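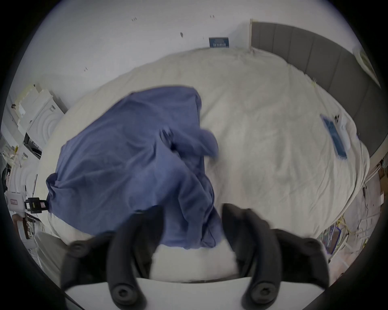

Hand-held gripper keeps catching the bed cover as well as the T-shirt, and head view misses the gripper

Posted in Student Projects > Robotics
Asked by Jericho Magbanua

Our robotics club at Calimlim College is doing a cloth handling project this term. The aim is to record people folding clothes with hand-held grippers, then train a small model on the recordings and run it on the club's arm in the workshop. The gripper has two curved black fingers on a white base plate and a camera that looks down past them. We also record from a second camera at head height.

We have 3,382 clips so far. I have been through the first 3,000 and sorted them by hand into usable and not usable. There are two problems that come up again and again.

1. When we pinch the T-shirt on a bed, the fingers push into the cover and come up with a fold of that as well. On a table it hardly ever happens. We want to keep the bed clips because the project brief says the recordings should be made in ordinary rooms.

2. In a lot of the head camera clips the gripper is out of view at the bottom when the pinch is made. The gripper camera shows the fingers fine, but then I can't match the two recordings up by eye, and our clocks drift apart over a long session.

Things I have tried: pressing less hard (we miss the cloth), laying a board under the cover (it slides about), and starting both cameras at the same moment (fine for the first few clips and then it goes off).

The write-up is due at the end of September and I would like to avoid recording everything again. Software is Trarari for the recording and our own scripts after that. Any advice welcome, on either problem.

2 answers

Jayson Bautista
Marked as helpful by the asker

I helped with a school team that did nearly the same project, with towels. I'll take the two problems in order.

Catching the cover. You are most likely coming straight down with both fingers. On a table the surface stops you. On a mattress it gives way, the cover rises between the fingers and you close on both layers. What worked for us:

Come in at a low angle and put one finger under the hem first. Slide it in flat, then close the other finger on top.
Go for an edge or an existing fold. If you pinch the middle of a flat area you will get the cover nearly every time.
Pull the cover tight and tuck it in before each session. A slack cover is much worse than a tight one.
Lift a little way, stop, and look at what you have before carrying on. If the cover is coming up too, open the fingers and start again.

I wouldn't delete the clips where you caught both. Label them as double pinches and keep them in their own folder. You can use them to check whether your model can tell one layer from two, and it gives you something to put in the write-up.

Matching the two cameras. Don't rely on the start time. Do something at the start and end of every clip that both cameras can see. We held the gripper up in front of the head camera and closed the fingers twice, quickly. You then find the frame where the tips touch in each video and line them up. With a mark at both ends you can also measure the drift and stretch one recording to fit the other.

As for the gripper leaving the view, the person should stand back a bit or the head camera should be tilted down. Look at how much of your picture is wall.

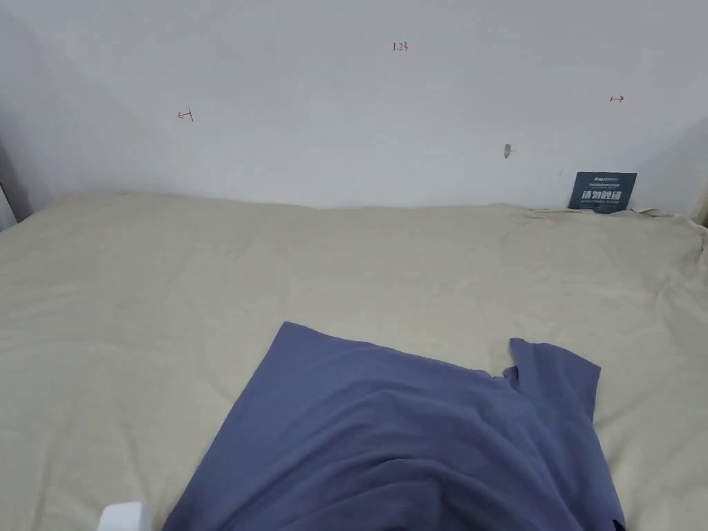
Head camera view, with only a bit of white plastic at the bottom left and the top part all wall.

You could give up a good part of that wall and lose very little. I would keep the red marks in view if you can, because fixed marks behind the bed let you check from clip to clip that the camera has not been tilted. Take one test clip after you change the angle, fold a whole shirt, and only carry on if the fingers stay in view from beginning to end.

For the clips you already have, pick 33 at random and see in how many the gripper shows up in the head camera at any time at all. Even one clear moment of the fingers closing is enough to match on. If most of them have one, you can save the set.

orard_bench

I can only speak about the first one. We put Piltex pads on our finger tips and it got worse on bedding, because they grip whatever they touch. Plain tips were better. Round tips are not great for getting under a hem though, so if you have a printer try a thinner, flatter one.

Also don't wear the T-shirt fabric out by using the same one for everything. Use different colours.

Comments

Jericho Magbanua: Thanks both. The low angle helps a lot. I did a short session at 4 pm with the cover tucked in and had far fewer double pinches. It is slower, so the clips are longer.

Jayson Bautista: Longer is fine. Just keep the speed the same within a session.

Jericho Magbanua: On the check you suggested, I looked at 33 clips and the fingers can be seen closing at least once in 2 out of every three. I'll match those and leave the rest out of the head camera set, but keep them as gripper-only clips.

orard_bench: Did you try the flatter tip?

Jericho Magbanua: Not yet, the printer is booked by another group. Will post here when we have.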